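Home | Notebook | Storage | Parts | Archive

12/11/2020

Went back to the container problem. We have been putting small parts into whatever box is nearest since March and half the lids no longer match anything. Plan for today was to pair up lids and containers on the wood table, write down what fits, and decide whether to order more of the Plondent ones or change over to Ginano.

Started with the white containers. The Plondent lid goes on if you set one long side first and then press down the other. It will not seat if you push from the middle -- the rim bows and pops up at the corner. Tried it 3 times each way, same result. The Ginano lid is a little stiffer and goes on from any side, but it is hard to get off with gloves. 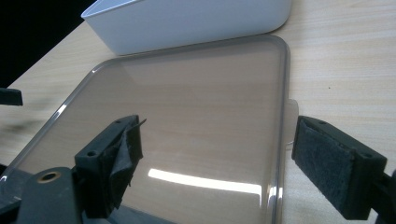
Smoky clear piece on the wood table, white container behind it.

The tinted plastic is fine for seeing that something is inside, less good for reading a label through it. Labels should go on the short side of the container, black marker, large. The old labels on top were coming off anyway and leaving glue on the rim. Alcohol took most of that off. Did not try anything stronger on the clear plastic.

Weight check: one container filled with M3 screws came to 535 g on the small scale. Stacked 2 of them full overnight last week and the bottom lid did not sag that I could measure. Would not go higher than that on the Cidilano shelf, the boards are thin.

Leftover lids with no container go in the Ķēniņš drawer for now. Please do not throw them out yet, some may belong to the boxes in the back room.

To do:
-- check the back room boxes against the drawer
-- ask for a price on Ginano, containers and lids together
-- new marker, the one on the table is nearly dry

Home | Notebook | Storage | Next entry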